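Household robots still slow at tidying up, Teststead open day hears

Oct 5, 2024

Anyone who has ever stood over a heap of clean laundry at ten at night, wondering when the machines are finally going to take over this particular job, would have felt quite at home at the Teststead open day, where 112 visitors spent the afternoon hearing how far along the business of robot housework really is. The short answer is that it is coming along, but you may want to keep a hand free for the socks for a while yet.

Teststead, which lets small firms and student groups try out their equipment under one roof, has held the open day every year since it moved into the old dairy building, and it has always been a friendly sort of affair, with coffee at the door and more folding chairs than anybody needs. Past years have leaned toward warehouses and packing lines. This year the organizers gave the whole program over to chores, both the kind done at home and the kind done in the back of a shop before the doors open, and they say they have never had so many people stay for the questions.

The main talk came from Gristiten, a small company that has spent the past 17 months on the single problem of picking up after people. Its speakers were refreshingly plain about where things stand. A robot arm that does the same motion all day with the same part is old news, they told the room, and factories have had that for longer than many of the visitors have been alive. A bedroom floor is another matter, and so is the table by a fitting room on a busy afternoon. Things lie where they were dropped, half under each other, and no two days look alike.

Cloth, the company said, is the hardest part of all. A box keeps its shape when you push on it, and a cup has a rim and a handle that stay put, but a sock can be flat, folded, balled up or inside out and it is still the same sock. Soft toys fall somewhere in between, with a body that gives a little and arms and legs that can end up pointing any which way.

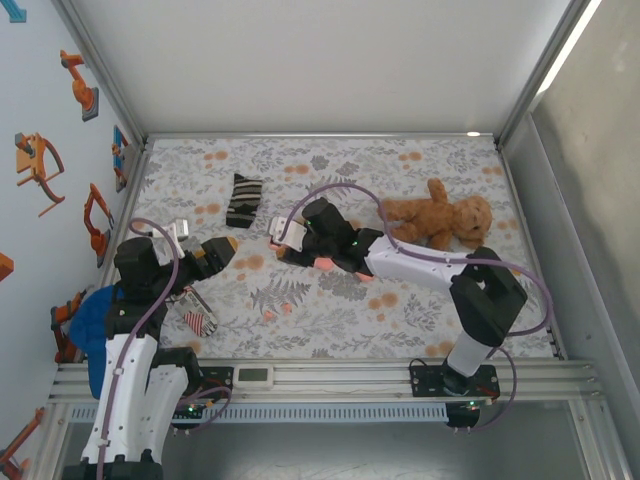
Much of Gristiten's effort has gone into the moment just before the grip closes, when a machine has to settle on which bit of fabric to take and how far down to reach. Too high and the fingers come up with nothing. Too low and they press into whatever is underneath, and with a thick rug or a padded mat it is not always easy for a program to say where the clothing ends and the floor begins. Patterned surfaces make it harder still, and the company says it has come to prefer them for practice, on the grounds that very few families live on plain gray carpet.

The numbers drew a few good-natured groans. In its most recent round of trials Gristiten gave its system 300 small items to put away, a mixture of socks, dishcloths, toys and odds and ends, and asked it to sort each one into the right bin with no help from a person. It managed most of the toys without much trouble. The socks were slower going, and pairing them up, which plenty of seven-year-olds can do in front of the television, was left out of the trial altogether. The company hopes to add it in January.

Two arms are better than one for this sort of thing, the speakers said, though they bring troubles of their own. With a pair, one side can hold a shirt still while the other straightens a sleeve, much as a person would. But the two have to stay out of each other's way, and they have to agree on who is picking up what, and a good part of the programming goes into that kind of polite back-and-forth. One visitor remarked that she had been trying to get the same thing out of her two sons for years, and got the biggest laugh of the day.

A second talk, from the shop-fitting firm Mösli, looked at the same questions from behind the counter. Mösli has been working with clothing stores on the job of refolding and restocking after closing time, and its view was a touch more hopeful. A store, after all, can choose its shelves, its lighting and its bins, and can see to it that everything comes in a handful of sizes. The firm expects machines to take on simple restocking before they are trusted with anybody's bedroom, and it thinks boxed and bagged goods will come well ahead of loose clothing. Folding a sweater neatly enough to sell is still a job for a person, and Mösli does not see that changing soon.

Cost came up again and again in the questions, as you might expect. Neither firm would put a price on a finished product for the home, and both said that it would be unfair to do so this early. Several people wanted to know about safety around small children and pets, and the answer from both speakers was that slow and gentle is the rule for now, which goes some way toward explaining why it all takes so long. A retired laundry manager in the second row asked whether anyone had thought to talk to people who fold for a living, and was invited up for a longer chat over coffee, which by all accounts went on well past the end of the program.

There was also a short update on Zorura, the shared project that lets the groups at Teststead swap notes and practice material so that each one does not have to start from scratch. Seven teams have now signed on, and the hope is that a trick worked out for dish towels by one of them can be picked up by another that is busy with toys. The project plans to post a plain-language summary of its results for the general public early next year.

The next open day will keep to the household theme, with kitchens as the likely subject. Admission is free, as always, and there is parking behind the building. Visitors who signed the guest book will be sent the date as soon as it is set, and anyone else who would like to be added to the list can leave a name and address at the front desk.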